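To: Pretetley Automation Open Days list
From: Liviu Nistor
Subject: Re: Visit to the Groston site, arrangements
Date: Sunday, April 5, 2026

Dear members,

Thank you to all who have replied. Mr Cartwright's message is quoted here for those who joined the list after it was sent.

Cameron Cartwright wrote:
> Could the organisers confirm how many places remain for the
> Groston visit, and whether guests will be able to see the
> gripper up close? In January we were kept behind the barrier
> and those at the back saw very little.

The visit is limited to 26 persons, of whom 20 are confirmed. The remaining places will be offered first to members who were unable to attend in January.

On the second point, the arm will be stopped for part of each session and visitors may approach it in groups of 3. The Vakside staff will show the finger linkages and the screws that hold them, and will answer questions on how the links are removed and refitted.

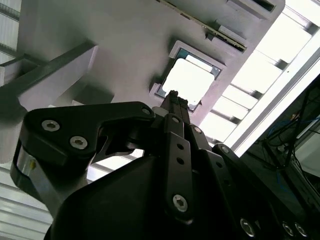
Arrangements on the day

Visitors should report to the Thaweesak building and sign in at reception. Flat, closed shoes are required. Loose scarves and lanyards must be removed before entering the work area, and bags are to be left in the cloakroom.

The demonstration will consist of 200 pick-and-place cycles, run without a break. Please remain behind the yellow line until the arm has stopped and the member of staff in charge has invited you forward.

Members who can no longer attend are asked to inform me by reply to this list, so that their place may be reassigned.

Yours faithfully,

Liviu Nistor
Visits Secretary, Pretetley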